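The long goodbye to the back bedroom computer

When Ernő Bárány asked me at the December supper whether I would write something for the newsletter about clearing out, I said yes before I had quite swallowed my pie, and I have been regretting it ever since, in a cheerful sort of way. I am no expert. I am a woman who moved out of a four-bedroom house on Asgate Hill after 27 years and into a place where you can vacuum the whole lot without changing outlets, and all I can offer is what I learned on the way, most of it by doing it wrong the first time.

My big mistake was starting with the photographs. Please don't! I sat down on the landing with one shoebox, meaning to give it half an hour, and when I next looked up it was dark and I had eaten nothing but crackers. Start with the linen closet, or the garage shelves, or that drawer in the kitchen with the dead batteries and the takeout menus from restaurants that closed years ago. You want to get your arm in, so to speak, on things that can't make you cry. 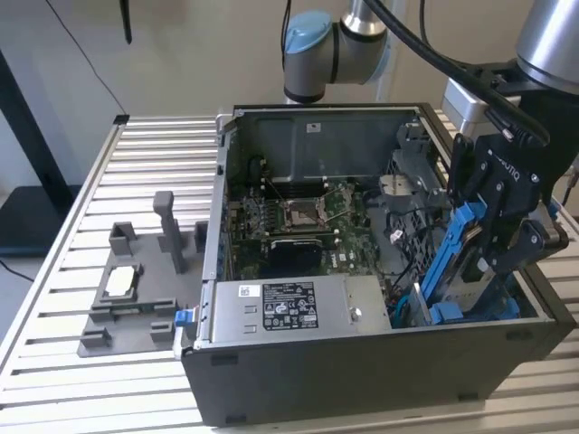
Then there is the question of who wants what. My advice is to ask your children early, ask them plainly, and try very hard not to mind the answers. I had been saving the good dinner service for my daughter since she was in braces, and she told me (very kindly, I'll give her that) that she would like the gravy boat and the blue mixing bowl and nothing else. I was put out for a day or so. The rest of the set went to Angeliki Athanasiadis, who has six at the table most nights, and I have eaten off it twice since and been given seconds both times.

Furniture is harder, and I won't pretend otherwise. Big brown wardrobes are not what young couples are looking for. I had mine on offer through the bulletin board at the library for weeks before a gentleman came from Baluyot with a borrowed trailer and took both, along with a bookcase I hadn't planned on parting with, but he was so pleased that I let it go. Measure your doorways first. We had to take the banister off.

Now, the old computer. I suspect plenty of you have one sitting in a spare room with a doily on it, and it sits there because you're worried about what's inside. Callum Ritchie's rule, which I pass along as he gave it to me, is to copy off anything you would miss, sign out of all your accounts, and then have the drive wiped properly or taken out before the machine leaves your hands. Dragging things to the trash can on the screen doesn't do it. I had over 700 letters on mine going back to when I was secretary of the garden club, and I kept 4.
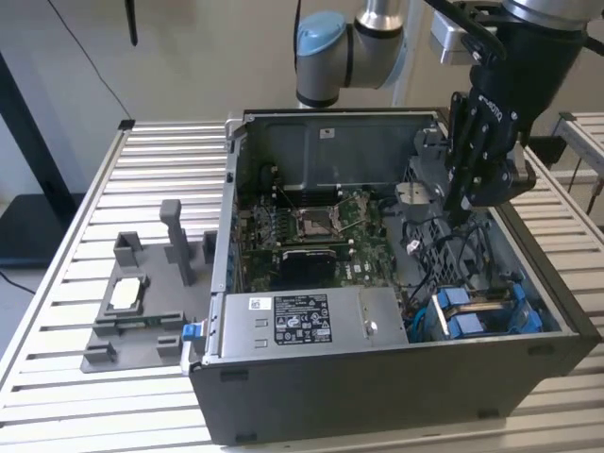

A desktop computer with the side panel off.

Keep the paperwork for last, but do keep a day for it. I found guarantees for three toasters, none of which I remember owning, and a receipt from Jollau's for a wedding hat that cost me 608 dollars in all, once you counted the box and the alterations. I had told my husband a rather different figure. He'd have laughed, I think, eventually. Anything with an account number went through the shredder, and Chaminda Cassim very sweetly took the shreddings away for his compost, where I understand the tomatoes are making good use of my old phone bills.

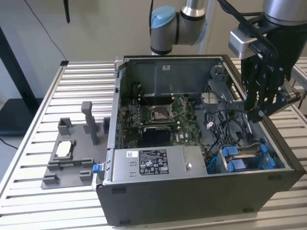
The Asgate Neighbor, February 2024, page 4

I should say something about the last week, when you are down to a kettle and a folding chair. It echoes. I hadn't been ready for that. I went from room to room with a damp cloth, wiping baseboards that were perfectly clean, and in the end Imtiaz Amarasinghe from next door knocked and said his wife had made far too much rice and would I come and sit down. I went, and I stayed until ten, and the baseboards had to manage without me. If a neighbor of yours is moving this spring, do knock. Bring something hot in a dish you don't need back, as they will certainly have packed the one they'd return it in.

I still have a few sturdy boxes and most of a roll of bubble wrap, free to anyone who will come and fetch them. Ring the bell twice, please, as I'm slow on the stairs, and do stay for a cup of coffee if you have the time.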